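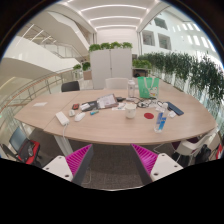 The Table Wins Again

Xuelian Wei has a theory that any shared table fills up by lunch. The one at Unberg's Wutdale office proves it daily. A mouse, a cup, a power bank, enough black cable to moor a ferry. Everyone swears the tangle belongs to Kong, in accounts.
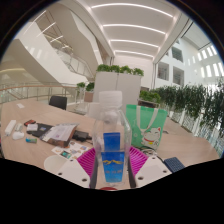
Kong denies this. Wei's rule, issued in May, gave stray belongings 14 days before they went in a box. The box now lives under her own desk, and it's full.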